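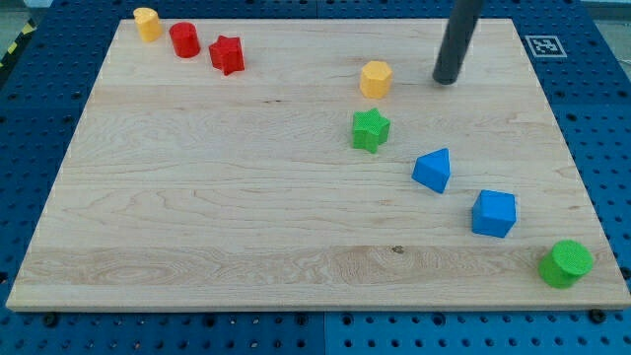
Rapport d'avancement no 3 - Jeux de tri pour les 3-6 ans
Destinataire : Fonds Camum
Rédaction : Junhao Bai, atelier Hunberg
Mardi 7 décembre 2021

1. Où en est-on

Le dossier déposé en mai promettait 30 coffrets en service avant la fin de l'année. Nous en avons 12. Les autres attendent des planches, et je préfère l'écrire en première page plutôt que de laisser le chiffre apparaître dans un tableau annexe.

Chaque coffret comprend un support en bois clair et des petites formes en plastique de quatre couleurs : jaune, rouge, vert, bleu. Deux pièces par couleur, huit en tout. Cylindre, étoile à cinq branches et prisme hexagonal font partie du jeu. La surface finement striée des pièces a été conservée. Wenjie Fan la défend au nom de la prise en main ; je n'ai toujours vu aucune observation sérieuse qui permette de trancher, dans un sens ou dans l'autre.

2. Les pièces

La production des formes avance mieux que le reste. Sur 400 pièces imprimées, 107 ont été écartées au contrôle, presque toutes pour des arêtes mal finies. C'est beaucoup. Le sous-traitant, Plorport, annonce une nette amélioration au prochain lot. Il l'avait déjà annoncée pour celui-ci.

Reste la question des formes trop proches. Vu de côté, un hexagone de cette taille se distingue mal d'un cylindre, et un enfant de trois ans trie alors par couleur sans regarder la forme. Le protocole compte pourtant ces essais comme des réussites. Je demande qu'on les sépare avant de publier quoi que ce soit.

3. Les planches

Le choix de l'érable a été fait avant mon arrivée. Le veinage est beau, les visiteurs le remarquent toujours, mais les lignes ondulées et les zones plus sombres varient d'une planche à l'autre, et il y a parfois un petit nœud. Deux éducatrices du site de Cao nous ont dit que certains enfants posaient volontiers une pièce sur le nœud - ce qui est charmant et fausse la consigne de placement. Un support uni coûterait moins cher. La proposition a été transmise deux fois, sans réponse.

4. Ce que nous ne pouvons pas affirmer

Le rapport précédent parlait d'un « effet positif sur l'attention ». Je n'ai pas repris la formule. Les séances de Cao n'ont pas de groupe de comparaison et les fiches sont remplies par les personnes qui animent l'activité.

5. Demandes

- Report de l'échéance des 30 coffrets à mai.
- Accord écrit sur le support, érable ou autre.
- Prise en charge d'un contrôle des pièces indépendant de Plorport.

Les fiches de séance de Cao sont disponibles sur demande auprès de Wenjie Fan.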